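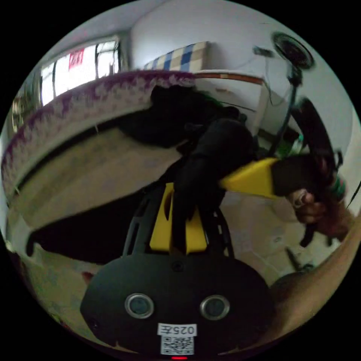
Washing black clothes so they stay black
Laundry and Fabric Care > General

andier_h
Posted May 21, 2025
I have 13 black work shirts, all cotton, and they go gray at the seams after a couple of months. I wash cold, inside out, with regular liquid detergent. The water here is hard. The city report says 547 ppm dissolved solids. Is it the water, the detergent or the dryer? I'd like to fix one thing at a time so I know what did it.

Patavberg
Dryer. Look in your lint trap after a load of black shirts. That gray fluff is your shirt. Hang them up and they'll last twice as long.

nikoprasert
Disagree, or at least I wouldn't start there. With water that hard the detergent leaves a film and the film looks like fading. Soak one shirt in warm water with half a cup of washing soda, rinse it well, and compare it with the others once it's dry. If it comes out darker you had buildup.

Patavberg
Seams go first from rubbing. Film would be all over the shirt.

nikoprasert
Film collects where the fabric is thick. Seams are thick.

Hortensia E.
I did alterations for a uniform shop for a long time and saw both. Run a damp white cloth along the gray part. If it picks up something chalky, it's residue. If the cloth stays clean and you can see short broken fibers standing up, it's wear, and no soak will bring that back. You can redye cotton, but the thread in the seams is usually polyester and won't take the dye, so the stitching will stay whatever color it is now.

Also, don't fill the drum past two thirds. Packed loads rub more.

thanh_anh
Does vinegar in the rinse do anything? My mother swears by it for dark colors.

Hortensia E.
A little helps with minerals. It doesn't set dye in store-bought clothes. Don't use it every load, it's hard on some rubber hoses.

andier_h
Tried the cloth. Chalky on the collar and side seams, nothing on the cuffs. So maybe both of you are right. Soaking two shirts tonight and line drying the rest.

Patavberg
Cuffs are wear then. Told you.

nikoprasert
And the collar is film. Use less detergent too, most people pour double.

andier_h
Update: soaked shirts are clearly darker at the collar. Cuffs look the same as before. Ordered a box of washing soda and a folding rack. Does anyone know if the soda is OK on black jeans with some stretch in them?

Hortensia E.
Fine once in a while. Keep the water lukewarm and don't leave them in overnight.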